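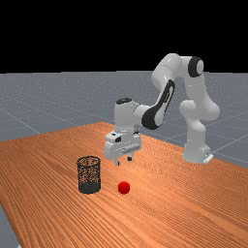 Fig. 1 – Station 2, simulated cell: arm over table, ball and mesh wastebasket.

Drundamano open day – demonstration readiness checklist
Stations 1 to 3, ground floor, Koswood building
Inspected by: Rima Yammine
Demonstrator: Roman Ziółkowski
Date: 20 April 2022

Station 1 – entrance display
1.1 Power leads taped or covered across walkway: Yes
1.2 Barrier posts in position: Yes
1.3 Visitor route at least 700 mm clear: No. Brochure rack narrows it beside the pillar. Move rack to the left wall.

Station 2 – simulated pick and place, shown on wall screen
2.1 Screen bracket tight, no movement when pushed: Yes
2.2 Cable from workstation to screen secured: Yes, but the slack behind the desk needs a tie.
2.3 Workstation disconnected from the Budance controller network: Yes. Checked at the switch, port 12. Keep it out until visitors have left.
2.4 Scene loads in start pose, fingers open and clear of the tabletop: Yes
2.5 Ball beside the wastebasket at start: Yes. Red ball is easy to pick out against the wood from the back row.
2.6 Operator can pause from the keyboard: Yes. R.Z. to show the stand-in which key.
2.7 Spoken introduction states that this is a simulation: Not yet. Script still says "the robot in front of you". Reword.
2.8 Visibility of arm against background: Acceptable. The upper part of the view is black, so room lights reflect in the screen there. Dim the front row of lights.

Station 3 – Gajewski training cell (static, no motion)
3.1 Isolator off and locked: Yes, lock 3867
3.2 Key held by demonstrator: Yes
3.3 Guard door closed and latched: Yes. Latch is stiff – grease was requested in March and is still outstanding.
3.4 Emergency stop caps undamaged: Yes

General
4.1 Group limit of 20 posted at door: No. Sign printed, not hung.
4.2 Fire exit clear: Yes
4.3 First aid kit sealed: Yes

Result: Stations 2 and 3 may open. Item 2.7 to be fixed before the first group. Station 1 held until 1.3 is rechecked. Item 4.1 to be closed by R.Z. before doors open.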